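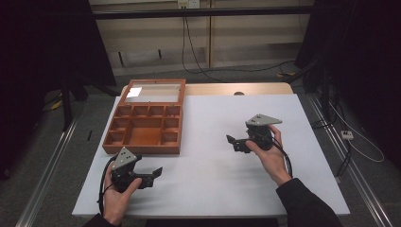
A wooden box with a clear panel in its lid and plenty of little compartments.

Who Gets to Make a Law?

By Akihiko Sakai
January

Let's visit a make-believe country called Grusine, which is split into states the way ours is. One of its states is Jelano, and another, just over the river, is Onu. In Jelano you may set off fireworks in your own backyard. Walk across the bridge to Onu and you may not! How can the same sparkler be fine on one side of a river and against the law on the other?

Well, each state has its own group of elected people, called a legislature, and they write the laws for that state. Some laws come from the national government and cover everybody, but a great many things (driving ages, fishing licenses, fireworks) are left to the states to sort out for themselves.

Cities can make rules too — smaller ones, usually called ordinances. Cikville, a town in Jelano, says fireworks must stop at 9 p.m. so that babies and dogs can sleep. The town can be stricter than the state if the state allows it.

Laws can also change. A person writes down an idea, called a bill, and the legislature talks it over (sometimes for a very long time) and votes.

Comments

Mrs. D's class: We voted on a bedtime ordinance. It lost 19 to 2.

Theo, age 8: Can a kid write a bill?

Akihiko Sakai: Kids can send in ideas, Theo, and a lawmaker can turn one into a bill!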